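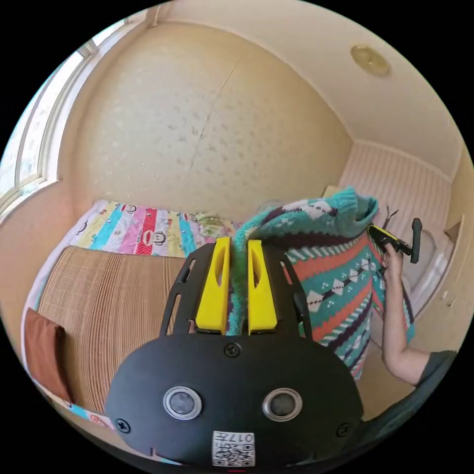
Celeste Painemal asked whether a heavy patterned knit may be kept on a hanger for the winter if the hanger is padded. It may not. The shoulders of a knitted sweater carry the full weight of the body and sleeves, and padding delays stretching without preventing it. Knitwear is to be stored folded, as set out in this section.

Section 5. Folding and Storing Knitwear

5.1 Scope

This section applies to sweaters, cardigans and knitted vests kept in the bedroom units of the Lendonik residence. Woven shirts and jackets are covered in Section 4. Residents who use the Kuton drawer insert should read 5.4 before they begin.

5.2 Preparing the surface

1. Clear the bed of pillows, bags and loose clothing.
2. Spread the cover flat. A woven sleeping mat may be left in place, provided it has no broken strands along the side being used.
3. Remove rings, bracelets and watches with raised settings.
4. Check that the sweater is fully dry, including the cuffs, the hem and the underside of the collar. Ribbed areas hold moisture longer than the body.

CAUTION: Do not drag a sweater across a bamboo or straw mat. Lift it clear and set it down. A split strand can catch a loop and pull a thread through several rows of the pattern.

5.3 Folding

1. Lift the sweater with support at two points. Do not raise it by one cuff.
2. Lay it face down with the collar away from you and the hem toward you.
3. Smooth the body outward from the center with flat hands. Patterned knits with horizontal bands should be straightened until the bands run level from side seam to side seam.
4. Fold the left sleeve across the back at the shoulder, then turn it down so that it lies parallel to the side seam. The cuff should point toward the hem.
5. Repeat with the right sleeve. If the sleeves overlap, shift each one outward until they lie side by side.
6. Bring both sides of the body in toward the center by an equal amount.
7. Fold the hem up to the middle of the back, then fold once more to meet the collar.
8. Turn the sweater over and straighten the front.

NOTE: Ribbed cuffs tend to curl back on themselves during steps 4 and 5. Open them flat before the next fold. A crease left in ribbing over a season is difficult to remove without steam.

NOTE: Sweaters worked in several colors often have loose strands on the inside. Do not pull or trim these strands. If one has come free, pass it back to the wrong side with a blunt needle.

5.4 Placing in the drawer

1. Line the drawer with the cotton sheet supplied.
2. Place the heaviest sweaters at the bottom.
3. Stack no more than 5 sweaters in one column.
4. Leave a clear space of 20 mm between the top sweater and the drawer above.
5. If the Kuton insert is fitted, stand each folded sweater on its long edge and do not stack.

CAUTION: The insert has a hard front lip. Lower the sweater in from above — pushing it over the lip will roughen the surface of the knit.

5.5 Seasonal inspection

Stored knitwear is to be taken out in November, shaken gently and refolded along different lines. Look for small holes, gritty residue and faded bands near the folds. Any sweater showing moth damage must be sealed in a bag and kept apart until the remaining contents of the drawer have been checked.

Replacement drawer liners may be requested from Ivars Kivi in Room 122. State the width of the drawer and whether the insert is fitted.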